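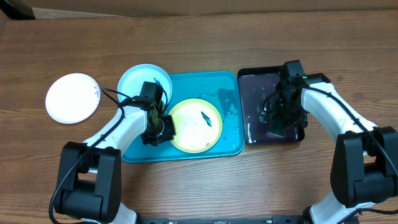
My rule for water play used to be that it happened outside. That worked from May until the middle of September, and then it rained for most of a month and I gave up on the rule.

We run a small play morning in Ostalthorpe, out of a hall with one good table and a sink at the far end. The children are mostly two, three and four. There is no money to speak of, so most of what we put out came from somebody's kitchen. I have been bringing the water things indoors since the fall and have changed the setup enough times that I want to write down what I do now, partly for whoever takes over from me in the spring.

The main change was giving up the big tub. We had a storage tub from Grotex that held a lot of water, and four children could stand around it. It took two adults to carry when full. We always ended up bailing it out with a saucepan because we couldn't tip it into the sink without losing half of it down our legs. The children liked it, but they mostly liked hitting the surface with their hands.

Now I use trays and plates. A teal tray goes in the middle because it is the biggest and has rounded corners and a lip. The dark purple one goes to the right of it, with a little wood left between them. Then plates: a yellow one with a pale center, a pale blue and white one, and a plain white one. There is very little water in total. I pour from a pitcher and stop much sooner than seems right. A thin layer on a plate is plenty for a small toy fish, and by the end of the morning most of it has moved to the tray anyway.

The plates do more work than I expected. When everything was in one tub, the fish were just in the tub. With plates, the fish are always somewhere in particular, and the children want them somewhere else. A fish is on the yellow plate and it needs to go to the blue plate. Then it needs to come back. One boy spent a whole morning moving the same fish between two plates, and when his grandmother came for him he told her they were on vacation.

I put one small dark fish on the yellow plate to start. It shows up well against the pale middle. If I put dark fish in the dark purple tray they are hard to see, which some of the older ones like, because it can be a hunting game. For the two-year-olds I keep to the light plates. They lose interest fast if they can't find the thing they were just holding.

The white plate stays off the trays, on the wood. I leave it dry at the start and don't say what it is for. It has been a beach, a hospital, a frying pan and a parking lot. Last November it was a place where fish went when they were in trouble, and it filled up quickly.

Some notes on the table. It is wood, brown, with the grain running the long way, and I worried about it a lot in the beginning. I put a vinyl cloth down for the first few weeks. The trays slid on it, the water ran along the creases and dripped off the corners, and underneath the cloth the table got wet anyway and stayed wet longer. I took the cloth away. Now I wipe the table with oil a couple of times a year and dry it straight after each session. It has a few rings and I have stopped looking at them. If your table belongs to someone who would look at them, ask first.

The trays matter more than a cloth. A tray with a raised lip will catch most of what gets splashed, as long as the plates are sitting well inside it. Our blue plate tends to creep over the corner of the teal tray and sit half on and half off, and then it tilts. I push it back and it creeps out again. I could use a smaller plate there but that one is a favorite and I would hear about it.

What I keep nearby:

Two bath towels, old ones. Hand towels are too small and you end up using six.
A pitcher with a lid.
A dishpan under the table for things that are done with.
A bag of dry socks. It is always socks.
A sponge for each child who wants one, cut in half so it fits the hand.

The sponges came from Abdella, the hardware store by the bridge, which sells them in a bundle. They are the plain kind with no scouring side. A child can soak up one plate and squeeze it out onto another, and this keeps some of them going for longer than the fish do. I also tried eyedroppers and turkey basters. The eyedroppers were too fiddly for most of ours. The basters worked very well and were used on other people, so they went back in the drawer.

I don't put out cups anymore. With cups, they pour, and when they pour they want more to pour, and then you are back to running to the sink. With plates the water is shallow and nobody asks for much more of it. I know pouring is good for them and we do it outside when the weather allows.

I don't use food coloring either. The trays and plates have enough color already, and clear water on a turquoise tray looks blue to a three-year-old. I was told so firmly by one of them. We had one session with real blue coloring, and a parent wrote to me about a pair of white tights.

On numbers, the table takes four children comfortably if one stands at each long end and two along the front. A fifth can squeeze in but the splashing goes up. We have a waiting chair with a picture book on it. Most of them don't mind waiting if they can see the table from the chair, so I turn it that way.

On time, I set it out before the doors open and leave it until snack. I don't top it up more than once. When the fish start being thrown, it is finished for the day, and I say so and get the towels. The ones who want to help dry are given a towel and a plate each. They are not fast but they are thorough about the front side.

Putting away takes me longer than setting up. The fish go in a mesh bag and the bag hangs on the tap. If they are put away damp in a closed box they smell within a week, and I had to throw out a whole set that way. The plates stack. The trays don't stack with each other because the corners are different, so they stand on edge behind the sink with a rag under them. I check the purple one with my finger because I can never tell by eye whether it is dry. It is shiny either way.

People have asked me where the plates are from. They came from all over. The yellow one was in a box left at the hall door with a note that said "for the children or the dump." I found others at the Wanine thrift shop, which has a shelf of odd kitchen things at the back. I look for a rim that isn't too high and I run my thumb around the edge for chips. I don't buy matching sets. If they match, the children don't have names for them, and the names are useful. "Put him back on the yellow one" is an instruction that everyone at the table understands.

A few things I still haven't solved. Sleeves are the main one. We have smocks with elastic at the wrist and the water goes up inside them and stays there. Rolled sleeves come down. Short sleeves in winter get complaints from home. At the moment I roll them and put a wide hair elastic over the roll, which lasts as far as snack on a good day.

The floor is the other one. I put a bath mat on the side where they stand, the rubber-backed sort, and it soaks up most of the drips, but then it has to come home with me and go over the shower rail. If anyone knows of something that dries faster and doesn't slide, please leave a comment.

Next month I want to try the same trays with ice, starting with one big lump on the white plate and the fish frozen into it. I will freeze it in a loaf pan the night before.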